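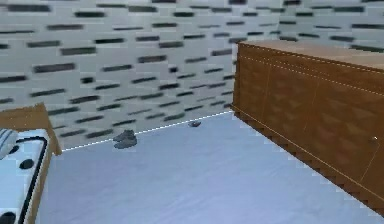

Robots that work in people's homes should have to show how they behave before anyone lets them through the front door, according to Hiyori Minami, and the new Amano guidelines for simulated home testing finally give developers a shared way to do it. "I've been waiting for a document like this for years," Minami said. "Everybody tests in simulation, and everybody reports it differently."

Reading time: 4 min

The guidelines went out to members of the Amano working group in December, and they are a treat to read. They cover robots that move around inside a home by themselves, from floor cleaners to fetch-and-carry helpers, and they set out what a developer should do in a simulated house before a real trial begins. The whole thing is written in plain language, with very little math and a good glossary at the back.

The heart of it is a simple rule on reporting. If a team says its robot passed, it has to publish the full list of runs, including the ones that went wrong. Each robot needs 3000 logged runs across 9 room layouts, and the layouts have to be fixed before the first run starts. Swapping out a difficult room halfway through means starting the count again.

There's also a section on small things left on the floor, and it's the one people keep bringing up. Shoes, toys, cables and pet bowls are the everyday stuff that trips up a home robot, and many older test rooms left them out altogether. Under the new rules at least two layouts must have low items placed close to walls or furniture, where they are easy to mistake for part of the room. The robot has to stop short or steer around them, and a light bump counts as a fail – even if the robot carries on afterward.

Doors get the same careful treatment. A door in a test room must be tried open, closed and partway, and the robot may not be told which it will meet. Strong light through windows has to be part of the set too, with bright patches falling across the path the robot would most likely take.

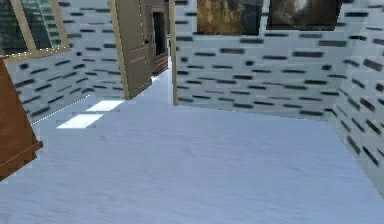 Daylight on the floor and a door standing open in a simulated room.

The first team to report under the rules is Flarkine, working with a room set called Drundwood. Its log runs to 3851 entries, well past the minimum, and the team has put every one of them out for others to look through. Rin Morikawa, who led the work, is plainly delighted with how it went, failures and all.

"We had a long stretch where the robot treated sunlight on the floor like a step down and just refused to cross it," Morikawa said. "In the old days that would have been quietly fixed and forgotten. Now it's in the log, and two other groups have already written to say theirs does the same thing. I love that!"

Not everyone on the working group got what they asked for. Saimi Oksanen had pushed for a rule on people in the rooms, with simulated adults and children walking through during a run. That was held over to the next version, mostly over disagreement about how a simulated toddler ought to move. Oksanen still voted in favor and says the group will take it up again in spring.

Smaller developers had worried about the cost of so many runs. The guidelines meet them partway: runs can be spread over several machines and several weeks, as long as the software version stays the same throughout, and a team can borrow a published room set instead of building one. Famside has said it will open its own apartment layouts for that purpose, furniture and all, with no fee.

One point is made firmly, in bold type on the first page. Passing in simulation doesn't clear a robot for use in a home. It clears the robot for a supervised trial, with a person in the room holding a stop button, and the guidelines ask that the trial notes be published next to the simulation log so readers can compare the two. That pairing is a great idea, and it should make for some very interesting reading once the first trials are in.

Comments on the current version are open to anyone, member or not. Kaja Vasiliauskas is collecting them for the working group and would especially like to hear from people who have lived with a home robot for a year or more.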